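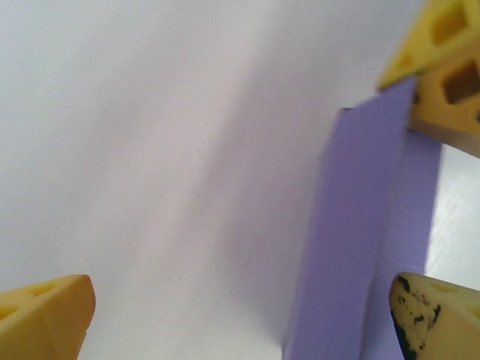 Wrist camera view, strip pinched at its top end by the second arm, lower end free between the near fingers.

Guides > Bimanual Cells > Gripper Tests

Comparing finger sets with the strip handover test

3 min read

The strip handover is a quick way to compare two finger sets on a two-arm cell. One gripper holds a flexible strip by its top end, and the other has to close on the free end. Rigid blocks hide differences in finger compliance and tip alignment. A strip shows them within a few cycles.

We run it on the Horno cell with printed yellow fingers on both arms. Uwe Frerichs wrote the original sequence for the Koler controller, and the steps carry over to any controller that logs jaw width.

Setup

1. Cover the work surface with something plain and pale. Colored strips separate well from it in the wrist view.
2. Home both arms and zero the jaws.
3. Inspect the fingers and record their condition. Dark marks on an inner face, like those on the right finger in the wrist view, go in the notes column. Do not clean one set and leave the other.
4. Set the jaw opening to 84 mm on the receiving gripper.

Running a cycle

1. Close the holding gripper on the top 15 mm of the strip and lift.
2. Wait two seconds for the swing to settle. Motion blur along the strip's edge means the delay is too short — add half a second and repeat.
3. Bring the receiving gripper in with one finger close to the strip and the other well clear. This offset is deliberate. A centered approach flatters stiff fingers.
4. Close at low force and log the jaw width at contact.
5. Open the holding gripper. Score the cycle as held, slipped or missed.

Run 42 cycles per finger set, then swap the sets between arms and run 42 more.

Reading the results

Compare misses before slips. Misses usually point to calibration or camera offset, and they should be fixed before any finger is blamed. Jalen Baptiste's script in the Testedance folder sorts the log by outcome and plots contact width per cycle. If the width drifts in one direction over a run, check the finger screws and start that run again.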